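The Present Drawer

My mother kept hers under the spare bed, in a suitcase with a broken zip. Mine is the bottom drawer of a chest on the landing, and it has been sticking since Christmas because there's a boxed teapot in there that is about a centimetre too tall. You have to reach in with a ruler and press the lid down while pulling with your other hand. I do this a lot more often than you'd think, because I'm one of those people who buys presents all year round and then can't remember what she's bought.

I love giving presents. I should say that up front, before I start moaning. I love the hunting, the hiding, the little lurch in the stomach when somebody picks at the tape. What I've gone off, slowly, over the last few years, is the way we've all started giving them. The link sent in the family chat. The list with sizes. The "shall we just not bother this year?" in November, followed by a panicky voucher on the 23rd because somebody cracked and bothered.

It came to a head for me over a candle. My friend Javiera Saavedra and I have known each other since we shared a damp flat above a key-cutting shop, and for her birthday in February I gave her a candle. Fig, nice jar, perfectly pleasant. She unwrapped it at my kitchen table, looked at it, got up, went out to the hall, came back with her bag and took out my birthday present, which she'd forgotten to give me two months before. Same candle. Same shop, probably. We laughed until we had to sit down, and then we both went a bit quiet.

"I didn't think about you at all when I bought this," she said. "I thought, oh, that'll do."

I'd done the same! I'd been in the queue with some tea towels and it was next to the till.

So we made a deal, in the way you do at that point in a bottle of wine. For a year, neither of us would give the other anything we couldn't explain. It didn't have to be expensive or handmade (thank goodness, I've seen her knitting). You just had to be able to say, in one sentence, why this and why them. And then, because I can never leave a thing alone, I started doing it with everyone.

The first casualty was my brother. He's impossible, all brothers are, and for years I'd got round him with socks and a bottle of something. Under the new rule I had to stop and ask myself what he actually liked, and I found I was working from information that was fifteen years old. I thought he liked cycling. He hasn't had a bike since he did his knee. I rang him up on some pretext and let him talk for a while, which I don't do nearly enough, and he told me he'd got obsessed with a soup our gran used to make and couldn't get it right. I knew for a fact the recipe was in my house somewhere. It took me two evenings going through the biscuit tin of clippings, and I found it on the back of a receipt from Leiva, the hardware shop at the end of her road, in her awful slanting handwriting. I had it framed for under 30 pounds. He rang me and couldn't speak properly. I have never had that reaction to socks. 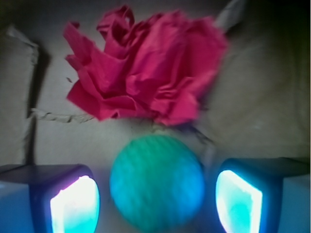 I did get it badly wrong as well. I gave a neighbour a book about grief because she'd lost her dog, and it was far too much book for the situation. She was very sweet about it. I gave my niece a proper fountain pen, because I'd wanted one at her age, and that of course was a present for me at eleven and had nothing to do with her. She uses it to poke the cat flap when it jams. The one-sentence rule only works if the sentence is true, and I'm quite good at making up a nice sentence to get a thing past the till.

Children, by the way, don't suffer from any of this. I've been to a lot of parties for the under-sixes this year (it's that patch of life, everybody's kids seem to have been born in the same month) and they're brilliant givers. They tell you what's in it before you've got your coat off. They want to open it for you. A boy called Otis gave my godson a stone he'd found, and explained for a good long while about the puddle it had been in. Nothing else in that heap had a puddle attached to it. My godson slept with the stone in his bed for a week, while a dinosaur that cost a fortune sat in its packaging by the fridge.

People always ask me about wrapping, so I'll say my piece. I think it should be a bit rubbish. I went through a phase of matching ribbon and little sprigs of things, and all that happened was that people apologised as they tore it. Now I use whatever's about: old maps, tissue saved from shoeboxes, the brown paper that comes stuffed round deliveries, ironed flat on a low heat if I'm feeling grand. Put too much tape on. Half the fun is the struggle, and it gives the shy ones something to do with their faces.

The part I find hardest is the receiving. I'm dreadful at it. I say "oh you shouldn't have" before I've even seen what they have or haven't done, and then I start tidying up the paper. Javiera pulled me up on this in the summer. She'd turned up on a Monday, no occasion whatever, with a secondhand radio, a chunky old Prindier with a cracked dial, exactly like the one we'd had in the damp flat. I thanked her, put it on the side and offered her a cup of tea.

"Sit down," she said. "Look at it properly."

So I sat and looked at it. I turned the dial, which has the same gritty feel as ours did, and for a second I could smell the place, all wet plaster and toast and that metal smell coming up through the floorboards from the shop. She watched me the entire time, delighted with herself. I'd nearly robbed her of that. If you've gone to the trouble of thinking about somebody, you want to be there when it lands, and I'd been scuttling off to the kettle my whole adult life.

What have I learned about money? Not a great deal. The best thing I gave all year cost nothing (an afternoon holding a ladder, since you ask) and the second best was eye-wateringly expensive and worth it. I've bought fewer presents, certainly. Some birthdays went past with only a card, and a phone call, and I fretted terribly about those and not one person mentioned it. My sister-in-law even said it was a relief, and could we carry on like that? We could. I still get her something when I see it, whenever that happens to be. Last time it was a jar of pickled walnuts in the middle of May.

The year was up a while ago now. Javiera and I haven't discussed whether we're still playing, but last week she sent me a message that just said "found your next one, it's horrible, you'll love it", so I assume we are. Meanwhile I've been through the drawer. Out went the emergency bath salts and the novelty corkscrews and a scarf I'd been meaning to give somebody since before the pandemic without ever once picturing a neck. I kept a pair of tiny brass scissors, for my aunt, who'll know why. I kept the teapot too. It's for a couple I know who are getting married in the autumn, and I've got my sentence ready, but they'll have to wait, because as of this morning I can't get the drawer open at all.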